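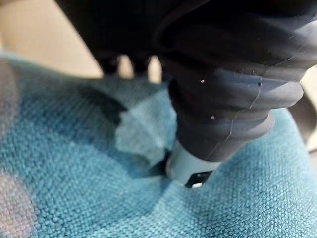 Robot Learning in the Home
Course Handout: Learning from Demonstration with Soft Household Objects
Prepared by Baldur Hedegaard, Wivivov Institute
Revised March 31, 2023

Purpose of this handout

This handout supports the lecture on imitation learning. It covers how a policy is trained from recorded demonstrations and how its results should be reported. Students should read it before the laboratory session and bring a copy with them.

1. The problem

Rigid objects can be described by a position and an orientation. Cloth and cushions cannot. A pillow changes shape when it is gripped, and the same grip may produce a different shape on the next attempt. Writing rules by hand for every case is slow, and the rules tend to fail when the furniture or the fabric changes.

Learning from demonstration takes another route. A person guides the robot through the task many times. The camera views, the joint positions and the commands sent to the robot are recorded together, and a model is trained to predict the next commands from what the robot currently senses.

2. The Ridberg set

The examples in this course come from the Ridberg set, which holds 3,034 demonstrations of household tasks. Of these, 1,045 concern cushions and pillows on a sofa. The remaining demonstrations cover folding, wiping and sorting, and will be used in later lectures.

Two-handed tasks receive the most attention in this unit. When both hands hold one pillow, an error in either arm pulls on the other through the fabric. The two arms are therefore treated as a single system, and one model predicts commands for both.
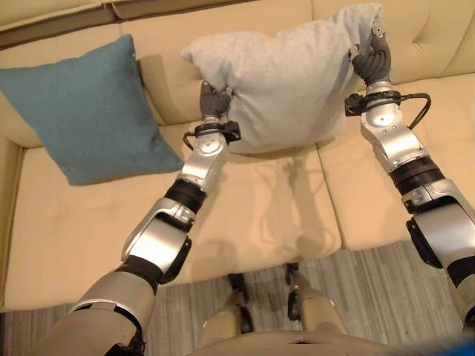
3. Training the policy

The model used here, Widen, predicts a short sequence of commands at each step – a method known as action chunking. Single-step prediction allows small errors to build up quickly. Predicting a sequence gives smoother motion, but the robot is slower to respond if an object slips. Sequence length is thus a choice to be tested.

Students will train Widen on 600 demonstrations and keep the rest of the sofa group for validation. Demonstrations from one recording session must stay on the same side of the split. If they are divided, the validation error will look better than it should.

4. Reporting results

A low prediction error does not show that a policy can complete a task. Each report must include trials on the robot, with the starting layout written down before the first trial. Failed trials are to be sorted by stage: approach, contact, lift or placement. The Mikkelsen form, handed out in February, has a row for each stage.

Approach and contact should be scored separately. A hand may arrive at a suitable position with its fingers open and still close in the wrong place.

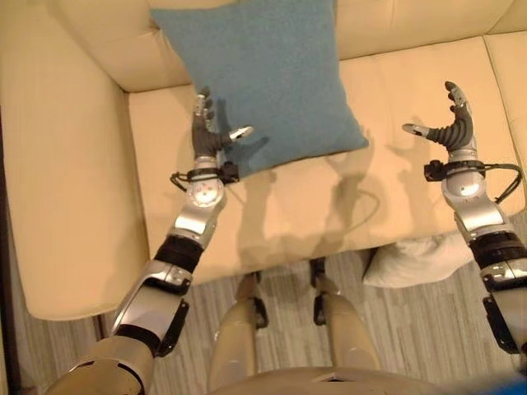
May a trial be repeated if the first attempt fails?

A repeat is allowed, but it counts as a new trial. The failed attempt stays in the report, and both are included when the success rate is calculated.

5. Work to be submitted

Each group will compare two sequence lengths, one of which must be 8 steps. The report should state the split used, the validation error and the results by stage. Training logs are to be attached as a separate file.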